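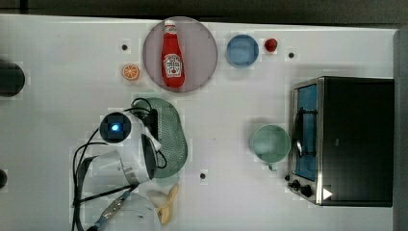 # Tastent open day recordings: README

Search this site
Enter keywords
Go

Tastent is a small set of overhead recordings from the open day at the Brornard workshop on June 6, 2018. The arm was run by staff from Duan. Gutier wrote the task list and printed the visitor handout. We were asked to log the sessions and write this card, and we have tried to say what the files can and can't be used for. Please read it before you quote anything from the handout.

## What is in it

- 1044 clips from 4 sessions, all on the same white table
- one overhead view for every clip
- a plain text file per session with the start time, the task as read out, and whether a member of staff touched anything

The objects are kitchen things: a plate, a blue bowl, a colander, a mug, a banana, a tomato, an orange slice, a red ketchup bottle, a black toaster oven. They were put back by hand between runs. The layout changes, but less than the handout suggests. In session 2 the oven never leaves the right side of the table.

There is no sound and no joint data. We asked for the joint data in March, before the open day was announced, and were told it would follow. It hasn't.

## What visitors were told

The handout says the arm "tidies a kitchen". We would put it lower than that. Each run was one short instruction, such as moving the banana to the bowl, and the instruction was chosen from a printed list of 20. Visitors could pick from the list but couldn't add to it. Someone at the front asked for the mug to be put inside the oven and was told that this was planned for a later version.

It also says the arm works "without help". The session notes disagree. Staff moved an object mid-run in over a tenth of session 3, usually to bring it closer. Those clips are marked `assisted` and should be left out of any success count. We can't promise that every one was caught, as the person keeping notes was also answering questions from the public.

## Labels

`done`: the object ended up where the instruction said.
`partial`: it was picked up and dropped somewhere else.
`none`: it was never lifted.
`assisted`: see above. This overrides the other labels.

Labels were added by one person from the overhead view. When the arm hangs over the colander, much of what is under it is hidden, and some of the `partial` labels there are guesses. We'd be glad of a second pass.

## Known problems

- Session 1 clocks are wrong. Use the file order.
- Several clips in session 4 start after the instruction was read, so the text file is the only record of the task.
- The handout gives a success rate. We couldn't get the same figure from these files by any method we tried, and Gutier hasn't said which runs were counted.

## Use

Fine for looking at clutter, hidden objects and grasping from above. Poor for comparing arms, and no good as proof that this one is ready for a kitchen. If you publish with it, cite the card and say which sessions you used.

Corrections go to the issues page.

Recent items
Tastent: session notes, plain text
Brornard open day: visitor handout (scan)
Duan arm: questions we sent and the replies so far
Gutier task list, March draft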